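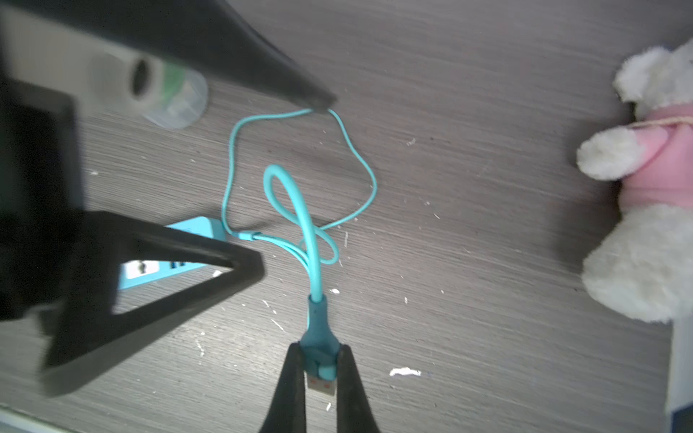
Big patterns in small rooms, right, my turn. Read Maarja's message on the bus and have been arguing with it in my head all morning so here goes, quickly, I have a plumber at two. The short version is yes, paper the box room, all the walls, and stop worrying about the size of the print. What makes a small room feel cramped is usually a lot of bits. Pale plain walls show every one of them. One teal cable with its loops all over the place, teal right down to the rubber round the plug, and against magnolia that's the first thing you'd look at. Against a strong print your eye has somewhere else to go. Same with door handles, radiator valves, the lot.

Quoting the bits I'm answering, rest snipped.

On Sep 25, 2019, Maarja Rimkutė wrote:
> Hello all. Box room, about the size of a wardrobe, one window facing
> north, sloping bit over the stairs. I've fallen for a huge black and
> white scroll paper, Lera, from Baloch in Kumstead. My sister says it
> will be like sitting inside a zebra. She says one wall only.
> Is one wall the sensible answer? And does a big repeat waste a lot of
> paper on a sloping wall? I can only afford to buy it once.

One wall. No. Sorry to your sister. A feature wall in a big sitting room, fine, you've got distance. In a box room you get one loud wall and three that look as if the money ran out. Also the corner where it stops, you will see that corner every day of your life. With the pattern going round, the corners go soft and you stop noticing where the room ends.

Had this exact row with Zeeshan over our downstairs loo. He wanted the wall behind the basin done and the rest in a sort of porridge. We did it his way first and it looked like a poster someone had put up. Bought more, different batch number, slightly greyer black, had to strip the first wall and start again. So the cheap way cost us twice. Buy it all in one go and CHECK THE BATCH NUMBERS in the shop before you pay, every roll, don't take the lad's word.
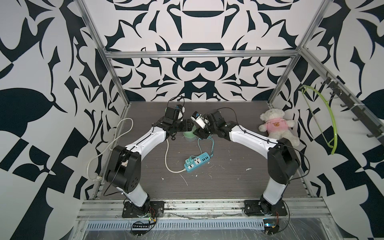
Black and white leaf and scroll, with a dark grey tabletop.

Scale next. People always go for a small print in a small room and I think it's wrong nine times out of ten. Tiny sprigs go to fuzz once you step back and in a north facing room they go to grey fuzz. A big curly shape stays a shape. You may only get one and a half repeats in the height of the wall and that's fine, your head fills in the rest. Do decide where the top of the motif lands though. I start from the top, get a whole shape sitting just under the ceiling line and let it get chopped at the skirting where the furniture hides it. Our hall was done the other way up, so to speak, by whoever had the house before, and there's a row of beheaded pheasants all along the picture rail.

Waste. Yes there is some, you'll have to accept it. With a long repeat you lose the bit between where one drop finishes and where the pattern comes round again. Standard roll is 10 metres. Measure your height, add on a bit for trimming, then round UP to the next whole repeat, and that's your real drop length. See how many of those you get out of a roll and it's usually one fewer than you hoped. Slope makes it worse becuase the offcuts come out as triangles. I'd get a spare roll. Baloch took two unopened ones back off me in the spring without a murmur but that was with the receipt, and I don't know if they still do it, so ask.

For the slope itself. Either carry the paper up over it so wall and slope read as one, or stop at the angle and paint the slope. Don't try to match the pattern across the join, you can't, the geometry won't have it. I'd carry it up. Mehwish did hers in Grirkdale primer and then a dark ceiling paint and that looks good too, cosier, but she has two windows. 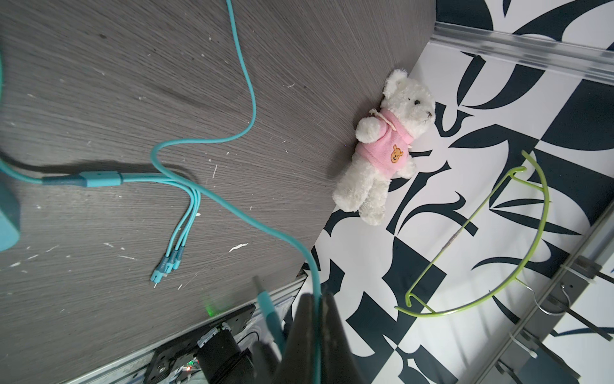

Lining paper, yes if the walls are at all lumpy, and hang it sideways so the joins don't fall in the same place. With black and white every lump shows when the light comes in low. Fill, sand, line, leave it overnight, size it, then hang. I know it's dull. I skipped the lining in the loo (the second time, when I was cross) and there's a ridge by the cistern like a mole run.

White edges. Nobody warned me and it drove me up the wall. Dark printed papers are often white in the core so you get a hairline of white at every join. Run a bit of black or whatever your dark colour is down the wall first where the seam will fall, thin emulsion does it, and some people go along the cut edge with a chalk pastel. Not felt tip. It bleeds. Test on an offcut.

Check what colour your "black" is as well, in the room, in daylight and with the lamp on. Plenty of them are a very dark navy and the white is hardly ever white. Matters for the woodwork. Brilliant white gloss next to an off white ground makes the paper look grubby. Take a proper sample home, an A4 one at least, a postage stamp tells you nothing.
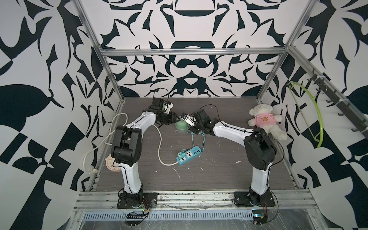 Dark navy on a pale lavender-white on the back wall. Very nearly black.

What goes with it: keep the floor and the desk quiet. Grey, wood, plain. One colour, used a few times, small. I'd have no curtains at all in there, a plain blind. And pictures, no, or one big one. My mother in law gave us 8 little watercolours for the loo and they vanished, you genuinely can't find them.

Hammad asked off list about paste. Depends if it's paste-the-wall or paste-the-paper, it's on the label. If it's the second, soak times matter, give every length the same or they stretch differently and your match drifts by the end of the wall. Write the time on the back in pencil. I use 20 minutes on the kitchen timer for a heavy one but go by the label not by me.

Oh and the window. Hang the first drop plumb with a line, never off the door frame. Old houses. Ours was built in 1 go by a drunk I think, there isnt a straight edge in it.

Uzma, you still have my pasting table I think? No rush but Maarja could have it after you, if she can collect. The leg needs holding.

Plumber's here, early, typical. Will do the bit about ceilings another day.

Lynne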